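# Brultine – sandwich pieces on a turntable

Last updated: December

Brultine is a small photo set of sandwich pieces placed around a round white turntable. It was prepared at Unmont for people who work on recognizing food items by shape and color. The set has 123 photos and takes almost 200 MB on disk.

## What is on the turntable

The pieces are bread, cheese, lettuce, tomato and a brown patty. We keep the simple names in the labels: `bread`, `cheese`, `lettuce`, `tomato`, `patty`. The two slices of bread have the same label, we do not separate top and bottom.

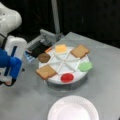

Photo: Oliwia Kubiak / Unmont

The pieces sit near the rim and some of them hang over it. Please do not crop your boxes to the edge of the turntable – a bread slice or a lettuce leaf should be marked with its full outline.

## Labels

Every photo has one text file with the same name. A piece which is hidden more than half gets the flag `partial`. If only a color can be recognized, we write `unknown` and the color after it, for example `unknown_green`.
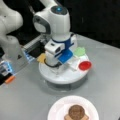 Labels were made in Fiadzo and checked one more time by a second person. In 13 photos the two persons did not agree, these are listed in `disagree.txt`.

## License

Free for study and teaching. For other use please write to Oliwia Kubiak.

## Comments

**drernard:** Is the plate labeled also?

**okubiak:** No, only the food. Maybe in version 2.

**pelle_m:** The lettuce boxes look a bit tight to me, but the rest works well. Thanks for sharing.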